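Ticket: Snack corner, level 2 pantry. Trays and display racks
Opened by: Tsz-kin Chang
Assigned to: Ho-yin Cheng, Komness Office Supply, customer support
Status: Open, waiting for customer test
Opened on: Jul 16, 2018

Tsz-kin Chang wrote:

Dear support team,

We bought from you the Wevska set for our snack corner: the serving trays with raised rim, the clear step rack for drinks, and one white wire rack with slanted shelves. In general we are satisfied, but I have three problems and I would like to describe them one by one.

Problem 1. The serving tray slides. Our table is covered with a mat. When a person puts a sandwich on one side of the tray, the tray moves a little to the other side. It is not a big movement, but after lunch time the tray is always in a different place from the morning.

Problem 2. The packed pastries slide forward on the wire rack. I put them in rows, the back row higher than the front row, and when somebody takes one package from the front, the packages behind it come down too fast. Two times a package fell on the table.

Problem 3. The drinks on the clear rack. The bottles on the high step are good. The bottles on the low step touch each other and make noise when somebody takes one.

Please advise if the parts are wrong or if I am using them in a wrong way.

Thank you,
Tsz-kin Chang

Ho-yin Cheng replied:

Hello Tsz-kin,

Thank you for the clear message. Could you tell me please:

- the size of the tray (it is printed on the carton, in mm)
- if the small rubber feet are mounted under the tray
- how many people use the snack corner
- what is the angle position of the wire rack shelves (there are two positions, see the side hooks)

Regards,
Ho-yin

Tsz-kin Chang wrote:

Hello Ho-yin,

The carton says 300 mm for the short side. I looked under the tray and there are no feet. I looked also in the carton and found a small bag from Pimov with rubber pieces inside, I thought they were for packing and I put them in a drawer. Sorry for this.

On a normal day 12 people come for lunch. The hooks of the wire rack are in the lower hole, so I think the shelves have the steep position.

Ho-yin Cheng replied:

Hello,

No problem, other customers also missed this bag. Please try these steps in this order:

1. Clean the bottom of the tray with a dry cloth. Press one rubber piece in each corner and leave it for one night with the tray upside down.
2. Take all pastries from the wire rack. Move the hooks to the upper hole, both sides. If only one side is moved, the shelf will be crooked.
3. On the low step of the clear rack, do not put the bottles in one straight line. Move the middle one a little to the front.

Then send me the result for each step.

Tsz-kin Chang wrote:

Result of the steps:

Step 1: done. The tray does not slide anymore when I push it with one finger. With two fingers it still moves, but I think this is acceptable.

Step 2: done on both sides. The packages stay much better. The package of the lowest row is still a bit near to the edge, so I will watch it.

Step 3: done. The noise is less. One colleague says she hears no difference, but I hear it.

I have one more question. In June we bought paper napkins under the name Chow, a carton of 2,000, and I would like to keep a small pile in the round wicker basket beside the tray. For the moment the basket is empty. Is there a flat insert for the bottom? The weave is not even and the pile leans to one side.

Ho-yin Cheng replied:

Very good to read this. We do not have an insert for the round basket. You can cut a circle from thick cardboard and put it in the bottom, I did the same at home.

I leave the ticket open until you have used the corner with the new setup for some lunches. Please write here if the lowest row slides again, and I will send you a front stop for the rack without cost.

Tsz-kin Chang wrote:

Thank you, I agree. I will make the cardboard circle and write again after the test. Please keep one front stop for me in any case.

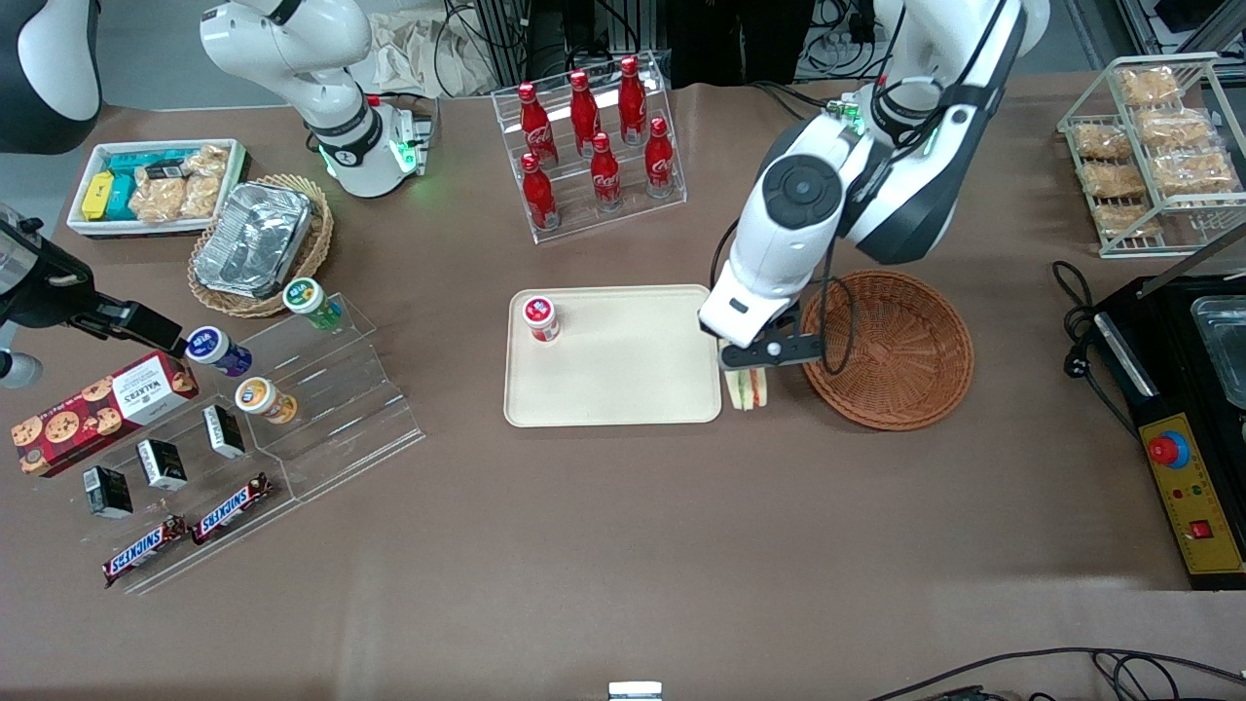
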